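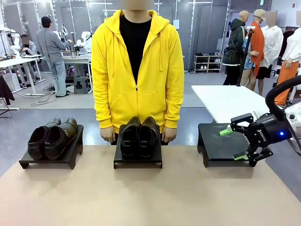
Notes for the shoe display talk, Flavmont, 15th November

Hi everybody, thanks for coming down! Start with the question I get most: how many pairs go on a table? My answer is fewer than you want to. (Wait for the groans from the stockroom people.)

Tell the Pinheiro story. They had 200 pairs out at the April opening, all on flat shelves, and I walked right past the loafers twice. I was there to look at loafers!

Then stands. I love a low black stand for dark leather, and yes, I know, black on black, people argue with me every time. Put it on a light tabletop and the shape comes right up. Give each pair its own stand and leave some tabletop between them.

Toes or heels to the front? Ask for hands. I go back and forth on this one. Heels out lets a shopper see the back seam and the opening, and a slight angle keeps a pair from looking stiff. Pressed close together is fine for a dressier shoe.

Polish: check it under the store lights, after the pair is on the stand. Fingerprints on the toe drive me nuts. Bring a cloth, bring 2.

An empty stand is okay for a while. Breathe, drink water, go to the Stodis price card bit. Questions after that, then everyone sets up a table of their own.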